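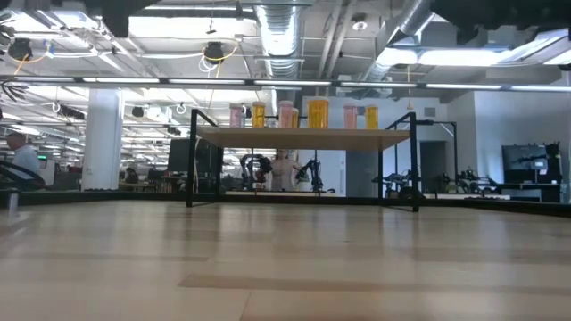
Perception drops translucent containers after planner update

aslak_e
Posted Thu 9 January
Two-arm cell, fixed camera, pick from a small raised shelf. Objects are translucent containers, pink and yellow-orange, standing in a loose row. Since we moved to the new Koskela planner branch, the pink ones vanish from the collision scene when the arm is on its approach. The detector still reports them. The planner just doesn't have them anymore, and twice it has sent a finger straight through where a container was standing.

Depth on these is poor to begin with. We fill holes from the color mask and fit a cylinder. The tabletop is glossy, if that matters.

Has anyone seen objects expire like this?

midtbo
What is your object timeout? The new branch changed the default to 300 ms. If the arm blocks the camera for longer than that, the object is removed.

aslak_e
Default. I never set it. But then why do the yellow ones survive?

midtbo
Are they wider? A wide one stays partly visible past the gripper, so the track keeps getting refreshed.

aslak_e
The biggest is a wide yellow-orange jar, yes. There is also a slim one, and that one has survived every run so far.

g_bjorklund
I would not touch the timeout. Your real problem is the depth fill. Fitting a cylinder to a color mask on translucent containers gives you a different radius every update, and the tracker treats it as a new object each time. Look at the IDs. On our Rullitz setup we were up to ID 3585 before lunch with a handful of parts on the table.

midtbo
ID churn would leave duplicates. He has missing objects. Different fault.

g_bjorklund
It leaves duplicates only if the old ones don't expire. With a short timeout they do, and then you get gaps. Both things can be wrong at once.

aslak_e
Checked the log. IDs on the pink ones go up to 102 in a single run. The yellow ones keep the same ID from start to finish. So Gøran is right about the churn.

margit_s
Reflections could be part of it. We had a shiny table and the mask kept leaking down into the reflection under the object. Do you crop the mask at the shelf plane?

aslak_e
No, at the tabletop plane. That is left over from before we added the shelf.

margit_s
Then your fit includes whatever is visible under the board. Ours has people and other stations back there and the background depth gets mixed in. Crop at the board first.

aslak_e
Cropped at the board, timeout set to 2 s, fixed radius per class. IDs are stable for all of them now. I haven't tested each change alone.

g_bjorklund
Please put the timeout back and run it again. At 2 s you will be planning around containers you already picked up.

midtbo
Not if he attaches the object on grasp. The attached one is taken out of the world model right away.

g_bjorklund
And when the grasp fails?

aslak_e
We don't handle that yet. I'll run it with the old timeout and post the log.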